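Embedded Firmware Engineer (Modem and Serial Interfaces)
Pridard – Hardware Team
Full time, mostly on site, some days from home if your home has a bench in it

About the job

Pridard makes small cellular data loggers. They sit in pump houses, grain bins and the occasional ditch, and they report readings over a mobile network to people who would prefer not to visit the ditch. Our current product is the Bunting, a battery-powered logger with a modem on one side, a microcontroller on the other, and a UART between them over which a surprising amount of ill feeling is exchanged.

We need someone to look after that UART and everything that happens on it.

The firmware is C, with a layer of Python around it for testing and provisioning. It talks to the modem in AT commands, a language first designed for people dialing bulletin boards and since extended by every manufacturer in a different direction. You will be fluent in it within a month. Your family may notice.

What you'd be doing

Most of your first six months will go to the modem driver. The one we have was written by Declan Bloxham over a winter, and he is the first to say that it shows. It waits for OK. Sometimes OK doesn't come. The driver has feelings about this but no plan. We want a proper state machine, with timeouts that somebody chose on purpose, and handling for unsolicited messages that turn up in the middle of a response to something else.

After that:

Move the Bunting from its present modem to a newer part. The two are described by their maker as command compatible. You will find out what that means.

Get sleep current down. The data sheet and our ammeter have not agreed since we met either of them, and we suspect a level shifter.

Rewrite the firmware update path so that a dropped connection at 951 of 1,024 blocks resumes at 951. At present it goes back to zero, with great dignity.

Own the test rack: 20 boards, a programmable attenuator, a power supply, and a USB hub that assigns port numbers according to its mood. A script to pin each board to a stable name would make you popular at once.

Answer the harder support questions. Front-line support is Leanne Haslam, who will have already asked the customer whether the antenna is screwed on.

What we'd like you to bring

You have shipped firmware that other people had to live with, and you've had to live with some of theirs. Three or four years of it is plenty. We won't count the months.

You're comfortable in C on a microcontroller without an operating system, or with a small one. You know what an interrupt handler should not do, ideally from having done it.

You can read a schematic well enough to argue with it, and use a logic analyzer without being asked to. Soldering to the level of replacing a 0603 resistor is fine. We have someone for anything smaller, and she has a microscope and no patience.

You write things down. The AT command notes we keep internally are now longer than the manual's chapter on the same commands, and a good deal ruder. We'd like them to get longer and slightly more polite.

Nice to have: experience with LTE-M or NB-IoT, power profiling, carrier certification, or MQTT over links that drop out. Knowing Saveo, our in-house provisioning tool, would be remarkable, as it has never left the building.

No degree required. If you have one, tell us what you built while you were supposed to be studying.

What it's like here

Small company, one floor, good coffee, bad parking. The hardware and software people share a room, which keeps both sides honest and the music choices moderate. Code review is done by at least one other human and is expected to be kind, though Declan's comments can run to several paragraphs. There's one planning meeting every other week. It starts at 9:30 and is held standing up, on the theory that this makes it shorter. The theory is still being tested.

You'll get your own bench, a decent scope and a budget for whatever cables you can't find. There is a drawer of cables. Most of them are mini-USB.
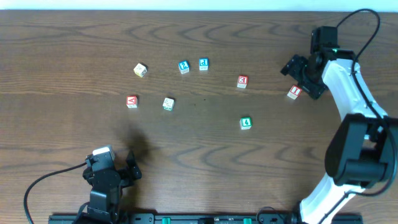

Photo: two robot arms and wooden alphabet blocks on a table

Pay and the dull but important parts

Salary depends on experience, and we will tell you the range in our first reply, before anyone has spent an afternoon on interviews. Health and dental from the first day. Paid vacation that we expect you to take. On-call is shared and light: the loggers retry on their own, and the ditch can usually wait until morning.

How to apply

Send a resume and a short note to Leanne at the hiring address on our contact page, with reference 588 in the subject line. In the note, tell us about a bug that took you far too long to find. We're interested in how you looked for it – the fix itself may be one line, and in our experience generally is.

There are two conversations. The first is a phone call of around 40 minutes with Declan. The second is a half day at our office, paid, where you'll sit down with a Bunting, a terminal program and a log from a unit that misbehaved in the field. No whiteboards, no riddles about light bulbs. You may look things up, including in the rude notes.

We'd like someone to start in June and can wait a little for the right person. Everyone who writes gets a reply. No recruiters, please.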